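How to Wash a Puffer Jacket at Home Without Wrecking It

By Noreen Siddiqui

Most advice on washing puffers comes from people who sell something: special soap, special balls, a special bag to hold the special balls. I have tried a good share of it and I am not impressed. My own jacket has been through the wash every October for years on very little gear. What follows is what I do, plus a few things I have stopped doing.

Do you need to wash it at all?

Probably less often than you think. A grubby collar and two dark cuffs don't make a dirty jacket. Try a damp cloth and a drop of dish soap on those spots first. If the whole thing smells, or the filling has gone flat and greasy, then yes, it needs a full wash.

Read the care label before anything else. If it says no machine, believe it. If it says dry clean only, I would still ask the cleaner how many puffers they do in a month. My neighbor Junaid Magsi got his back from a shop in Levcombe smelling of solvent, and it took a week on the porch to air out.

Step 1: Check it over

Lay the jacket out flat on a bed or a big table, sleeves spread, and go along the seams with your fingers. You are feeling for split stitches and small holes. A hole the size of a pinhead will leak filling all through the cycle. Patch it with repair tape and leave it overnight.

Empty the pockets, the inside ones too. Close every zipper and snap, and tuck in or tie any loose straps so they don't wind around the drum.

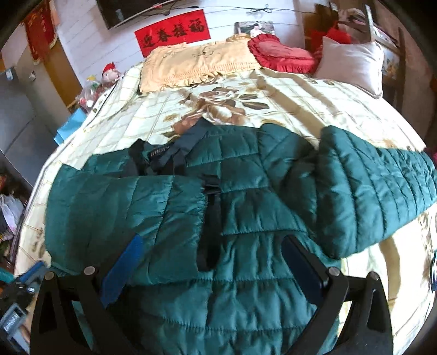
Step 2: Pick a soap

Skip fabric softener. It coats the filling and leaves it limp. As for down wash, I have used the Herside one and I have used a plain mild liquid, and on synthetic filling I could not tell the two jackets apart. On real down I do pay for the proper stuff – grudgingly – as regular detergent can be hard on feathers. Use less than the cap tells you to. The cap is there to sell soap.

Step 3: Wash

Front loader if you can get to one. The post in the middle of some top loaders can twist and tear the stitching. Cold or cool water, gentle cycle, 40 minutes on my machine. Then run the rinse again. If you still see suds through the door, run it a third time.

Lift the jacket out with both arms underneath. Don't haul it up by the hood, and don't wring it.

Step 4: Dry, and keep drying

Low heat, and it will take far longer than you want. Mine needs 3 hours, with a stop every half hour to break up the clumps by hand. Tennis balls help. I have seen no proof that the Ollholm dryer balls help any more than tennis balls do, and they cost a good deal more.

When it feels dry, assume it isn't. Pinch the thick parts near the collar and under the arms. If you find a lump, put it back in. Down that gets stored damp will smell like a wet dog by spring.

Storing it

Hang it or fold it loosely. Vacuum bags save space, but I don't trust them with down over a whole summer, whatever the packaging says.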